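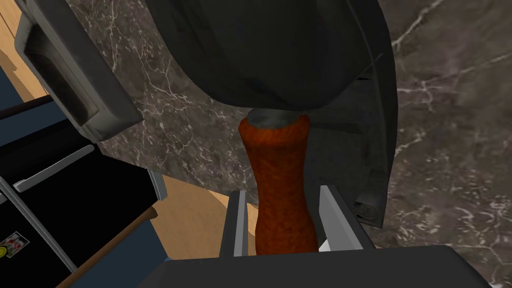 Nelli Saarinen asked, after trying the first release, whether the slow demonstrations shouldn't simply be thrown out, as her policy had learned to hover over the counter and wait, and she suspected it had picked that up from us.

It's a fair question, and it probably deserves to be answered before the usual data card business. She is right that the hovering comes from us. When you drive two arms by remote control you stop and think, and while you think the arms hang in the air. We have kept the slow episodes in, but each one now carries a pause track that marks every stretch where neither hand controller moved, so you can cut the waiting out and keep the rest. Please try training with the cuts first. If you get better results without them, we would love to hear about it!

Timdale Kitchen Demonstrations
README for the second release, April 12, 2025

What you get

The set holds 1,000 episodes of household tasks in simulated kitchens, all of them steered by a person from start to finish. There are 15 task families, and they cover picking things up, moving them across a counter, opening and closing appliances, and using one item to push or reach another. No episode was produced by a script or a planner. Every one has a human being behind it, with all the second thoughts and small corrections that come with that, and we have grown rather fond of those corrections.

Each episode folder contains:

the images from the head view and the wrist views
joint positions and gripper openings for both arms
the hand controller poses, before and after smoothing
the pause track
one written instruction, in plain English
the outcome as marked by the operator, and again by a second person

How the demonstrations were made

Operators wore a headset and held a controller in each hand. Squeezing the trigger closes the gripper, and letting go opens it. The clutch button lets you move your hands back to a comfortable spot without dragging the arms along, and new operators forget about it constantly (so did we). Everybody practiced for 2 hours before recording anything we kept. That was Rangi Prendergast's rule, and it was a good one, even if it made the first mornings feel very long.

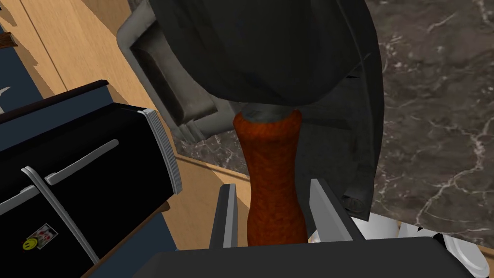
Tall or waisted objects are the ones that reward patience. With the fingers closed from the side you get a good hold, but the object can still turn in the grip if its weight sits far from the fingers, and the operator often can't feel that coming. There is no force feedback in the controllers we used. People learned to watch for it in the wrist view instead, and you will find plenty of episodes in which somebody lets go, shifts the hand a little lower and grips again. Those regrasps are labeled. We didn't trim them, and we would ask you to think twice before you do, especially if your own objects are top-heavy.

The wrist views roll along with the hand, so a countertop may come out at quite an angle. Leave them that way if your model takes the wrist pose as an input. If it doesn't, the loader has an option called level_wrist that rotates the images for you, at the cost of the corners.
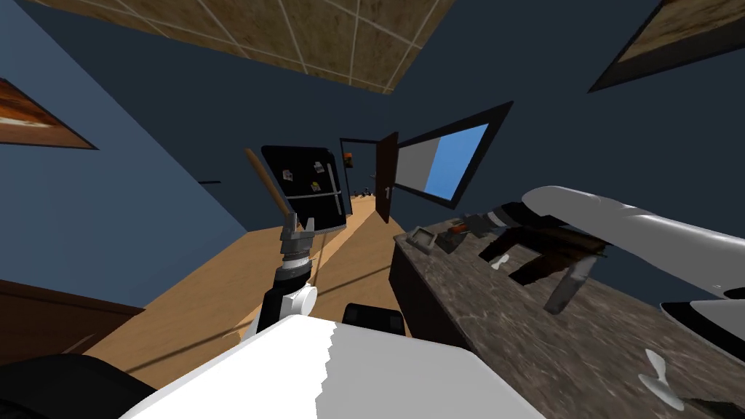
Two-armed episodes are stored with both arms on one clock. In many of them one arm does the main job while the other just keeps hold of something or stays out of the way, and it is tempting to drop the quieter arm to save space. We did that in the first release and regretted it, because the resting arm still blocks the head view and still limits where its partner can go.

Known problems

In 11 episodes the left and right controller poses are swapped in the smoothed file. The raw file is correct. The episodes are listed in swapped.txt, and the loader fixes them quietly unless you tell it not to.

The written instructions vary more than we would like. One operator writes "put it back," another gives you a paragraph. We left the wording alone apart from spelling.

Objects sometimes sink slightly into the fingers when the grip is very tight. The contact settings are to blame, and we have softened them for the next round – old episodes keep the old settings, which are saved in each folder.

Nearly all of our operators are right-handed, and it shows. Mirroring the scenes helps a bit, though handles and hinges then end up on sides the operators never dealt with.

Getting started

Unpack the archive, point the loader at the top folder and run the check script once. It takes a while on a slow disk. If it complains about a missing pause track, you have the first release.

Thanks

The control rig was put together at Emside and the storage came from Cilteck, who were very patient with us about the size of the thing. Corrections and complaints are welcome, and so are stories of what your arms ended up doing. Send them to Rangi at Timdale, with the episode folder name in the subject line.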